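Roupa no chão dos quartos: o que muda em março

A partir de março, a residência Ploladari passa a seguir a mesma regra em todos os quartos com carpete: roupa encontrada no chão é recolhida antes de se começar a fazer a cama. Até agora cada piso tinha o seu costume, e na ala Lodville chegava-se a aspirar à volta das peças.

As peças escuras pedem mais atenção. A carpete bege larga pelo, e uma camisola preta que passou a noite no chão precisa de ser sacudida e escovada antes de ir para a cadeira ou para o saco. As peças com estampado dobram-se com o desenho para dentro. O que estiver enrolado separa-se peça a peça, com os bolsos verificados.
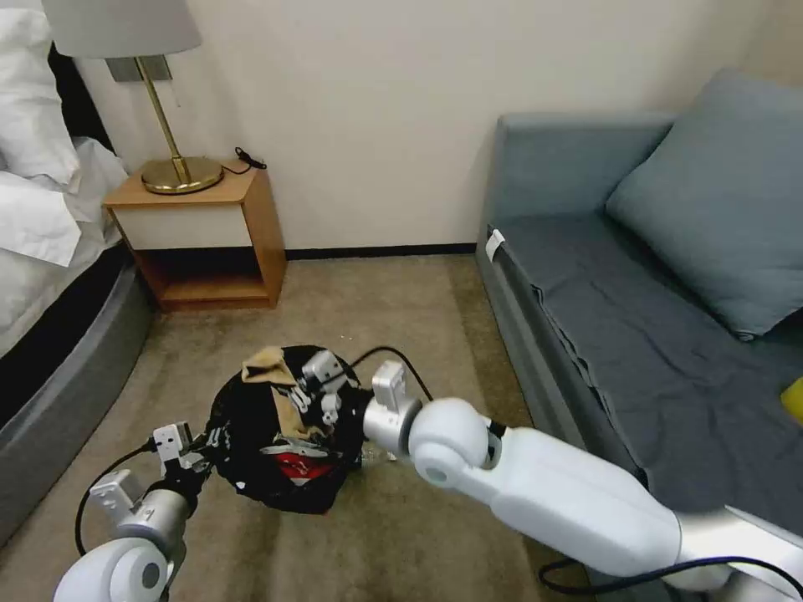 Os sacos de recolha são de 2 tamanhos e estão no armário da rouparia, ao lado das fronhas. Levam até 80 litros os maiores, que servem apenas para lençóis e capas de edredão. A roupa dos hóspedes vai sempre nos pequenos, com o número do quarto escrito na etiqueta, e nunca se mistura com a roupa de cama.

Quem preferir que não se mexa na sua roupa pode deixar o cartão cinzento em cima da mesa de cabeceira. Nesse caso a equipa faz a cama, limpa o pó e deixa o chão para outro dia.

A lavandaria Dallier continua a levantar os sacos às 10h00. O que ficar pronto depois dessa hora segue na manhã seguinte.

Dúvidas e etiquetas em falta: Zarmeena Magsi, rouparia, edifício Soomro.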